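How I Show a Gripper Rig to Fold Pants

I've put off writing this one up for ages because I kept thinking someone else would do it first. Well, they haven't, so grab a coffee. We're going to talk about teaching a robot to fold pants by doing it yourself with a gripper in each hand, and about all the little things I wish I'd known before I filled a drive with recordings I couldn't use.

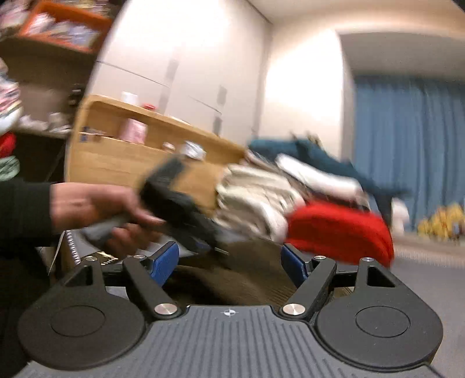
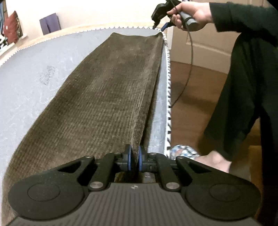
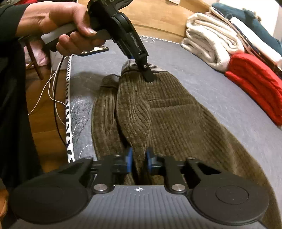
Two grippers, brown ribbed fabric.

I start every session with corduroy now. I used to begin with a thin pair of sweatpants and it was miserable! Thin knit slides off the pads, bunches up, and rolls into a rope when you drag it. Corduroy has some body to it. It holds a crease long enough for you to set one hand down and think about the other one.

What you need before you begin

Two hand-held grippers that record their own motion, one for each hand. A flat, plain surface at about hip height. A few pieces of clothing in different stiffnesses (I keep a bin of them). And a quiet half hour, because you will get worse when people talk to you. I name my sessions by fabric, so mine have titles like "Adams cord" and "Paltier denim," and I'm still grateful for that every time I have to go find one.

Practice without recording

Do 15 folds with the recorder off. I mean it. Your hands want to do what hands do, which is smooth things with the palm, tuck with a pinky, flick a corner over. The grippers can't do any of that, and neither can the robot. You've got two fingers per hand and they open and close. If you catch yourself reaching out with a bare knuckle to flatten a wrinkle, start that fold again. I did this constantly in my first week and had to throw out a whole afternoon of work.

The fold itself

Lay the pants out flat, waistband away from you or off to one side, whichever lets you reach both ends without leaning. Then:

Step 1. Bring both grippers in over the fabric with the fingers open, and pause for one breath. That pause gives you a clean starting point when you trim later.

Step 2. Pinch the waistband at one outer corner with one hand and the cuff on that same side with the other. Come in low and at a slant. If you come straight down you push the fabric into the surface and close on air.

Step 3. Lift both hands together, just enough to clear the leg underneath. Too high and the middle sags and drags. Too low and you plow a wrinkle along in front of you.

Step 4. Carry the leg over and set it down on the other one, cuff a hair before waistband. Open the fingers all the way before you pull back! A half-open finger will hook the fabric and undo everything.

Step 5. Fold the length in half, cuffs to waistband, and then in half again if the pants are long. Back both hands off and pause for one more breath. Stop.

That's a single demonstration. For one type of pants I aim for 400 of them, spread over 6 sessions, and I change something small every time: the angle of the pants, where I'm standing, how crumpled the fabric is at the start.

Speed

Go slower than you fold your own laundry, but keep it even. I had a long back-and-forth with Elfriede Gisler about this. She was training on my first batch and wrote to me: "You fold fast until it gets hard, then you freeze. The policy freezes too." Ouch. She was right, though, and once I knew to look for it I saw it all over my recordings. These days I hum something slow under my breath and move along with it — silly, but it works better for me than a metronome.

Should you keep your mistakes?

Yes, some of them. If I miss a pinch and go back for it calmly, I leave that in, and I tag it as a recovery so it can be pulled out separately. The ones I delete are the ones where I fumble, get annoyed and start jabbing. I also delete anything where a cable snags on my elbow or catches the corner of the surface. Run your cables behind you and check them between takes.

Checking your recordings

After each batch I open 3 at random in Plovix, which is the little viewer our group uses, and scrub through at double speed. I want to see both grippers' tracks all the way through with no jumps, and I want the finger opening to match what I see the fingers doing. If one drifts, I redo the calibration and the batch. It hurts, but it hurts less than finding out after training. Good batches get copied to the Wusisby folder the same day, with a note on the fabric and anything odd I noticed.

Things I still struggle with

Pockets. If the lining has crept out, the finger grabs the lining in place of the outer layer and the whole fold goes crooked. I tuck pockets in before I start, although I'd love to have that as its own task someday. Waistbands with elastic are a pain too, because they spring back the moment you let go. I've had better luck pinching right at the side seam and holding for a beat before I open up.

Next time I'll do shirts with sleeves, and I already have a pile of those waiting for me.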